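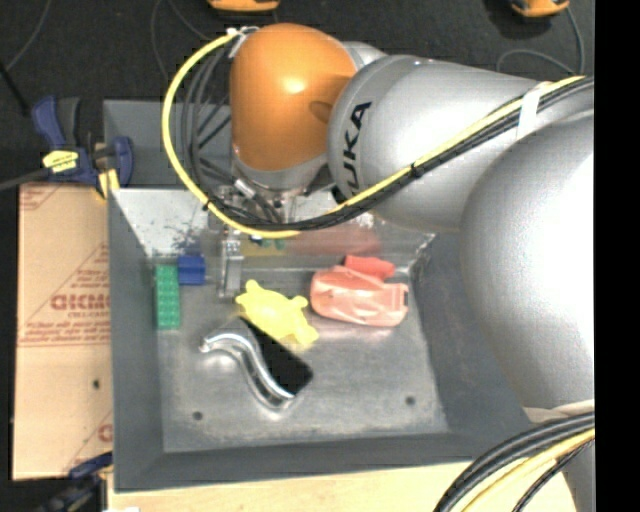
June, 7:40 a.m. Nirkbridge, back bench

Third attempt at the low-temperature cure on the Fusix two-part. Batch mixed by weight this time, 2:1, on the small scale. Clima cabinet set to 90 percent RH and left overnight before the coupons went in. Cabinet log shows it held setpoint except for one dip when the door was opened to add the witness strip.

Coupons are the same mild steel as before, degreased, abraded by hand with the red pad, wiped again. Bond line set with glass beads. Clamps are the Romaniuk spring type. I would like to replace them, as the jaws leave a mark and two no longer close square.

Lap shear on the dry set, best pull 217 on the old gauge, arbitrary units until it comes back from calibration. Failure was cohesive on every coupon in that set. The humid set is less tidy: adhesive failure starting at the cut end, with a dull band along the edge that wipes off with solvent. Looks like amine blush. Same band on the witness strip, which was never clamped, so clamp pressure is not the cause.

Open points:
- Induction time. The data sheet gives none. Try letting the mix stand before spreading and see if the band gets narrower.
- Pot life is shorter than I wrote in May. That entry was for a half batch. Corrected in the margin.
- Hardener can had a crust under the lid. Opened a new one for set 3 and wrote the lot number on the bag.

If anyone needs the cabinet before set 3 comes out, leave the shelf where it is. The probe is taped to it and the tape does not stick twice.

4:15 p.m. Set 3 in. Mix stood before spreading. Next reading tomorrow morning.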